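Open day at the Zikwood hall, who went? (grippers, panel handling)
184 views · 7 comments · 3 shares
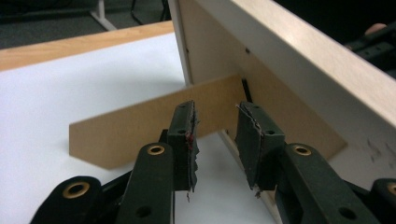 1. Notes from the visit

fence_post85
Went over in February for the open day. Hayashi had the hand-held gripper table, Sisa had two arms stacking panels at the back, and Hesport was mostly brochures and a screen. I spent most of my time at the gripper table. They let you watch up close while people worked with the thin board next to the box piece. The board stands on edge on a white top and the fingers go one on each side of it. Picture is from there.

The inner faces of both pads are torn up. I asked how many grips they had on them and was told 3,045, from a tally sheet taped to the wall. I don't know if that was per pad set or for the whole tool.

2. Replies

millrat
Thanks for posting. 3,045 grips and the pads look like that? We run rubber-faced pads on our line and change them once a quarter. I would not buy anything based on this.

fence_post85
It's a demo tool. I don't think anyone was selling it. The price list they did hand out was for the Sisa arms.

tanbark
I was there in the afternoon. Disagree with millrat. Edges of thin board are rough on anything soft, and the corners are worse. The strip in the picture has an angled cut on the end. Grab enough of those and any facing will go. What I wanted to know was whether the grip still holds with the face shredded, and I didn't get a straight answer on that.

millrat
If the face is shredded you have less contact. I don't need a demo for that part.

tanbark
Less contact in some spots, sure. On a light strip it may not matter. On a full panel I'd agree with you.

quietshop
Didn't go. Is the linkage riveted or bolted? I can see brass-colored eyelets at the joints but can't tell what's holding them.

fence_post85
Didn't ask, sorry. The fingers are green plastic, the flat matte kind. The guy at the table said printed but I'm not sure he was the one who built it.

quietshop
OK. If they're printed I'd watch the holes in the long arms before I'd worry about the pads. That's where ours cracked.

3. Was it worth the drive

tanbark
For me yes, it's 85 miles and I got to stand next to the thing. The Sisa arms were behind a fence and ran the same loop all afternoon. Cycle counter said 333 when I left and I never saw anybody change the stack height.

millrat
I went two years ago and it was the same loop then. The hand tool sounds like the only new item. I still think they should put fresh pads on before people come in.

fence_post85
I'd sooner see the worn ones. You learn more from it. Parking was bad, by the way, use the side lot if you go next time.

millrat
We'll have to disagree on the pads. Side lot was full by 10 when I went.

quietshop
Does anyone have the Hayashi handout? Mainly after the page with the finger dimensions.

tanbark
I have it at work, will scan it.

Share · 3 Like · 12 Reply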